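Thread: Is bowl oil worth the money?

kadri_n
Plevilus want 43 for a small tin of their October batch. They say it "feeds" the wood. Wood is dead. What is it eating?
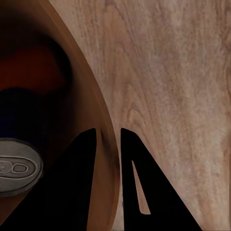
valdis_z
Food oil from the supermarket never dries properly, so I'd avoid that. As for feeding, it's sales talk, I agree. A big brown bowl with a bit of gloss on the rim looks nice enough to me, and I doubt a dear tin gets you any more than a cheap one.

Wokier
Disagree. I've used Plevilus for years and had no cracks.

kadri_n
And how many did you have before?

Wokier
Well, none.

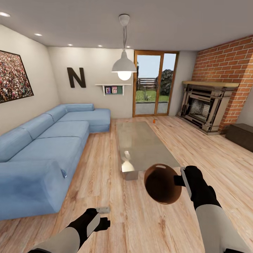 Reply 2, page 2

Donati
Cracks come from soaking and radiators. Oil won't save a bowl left in the sink overnight.

valdis_z
It does slow the water down, though. I wouldn't call it useless.

Donati
Slows it by how much? Show me a test that wasn't done by the seller.
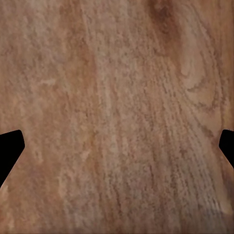

Reply 3, page 2

kadri_n
Prustia do a plain mineral oil, no talk of feeding. I'll try that on the salad bowl first.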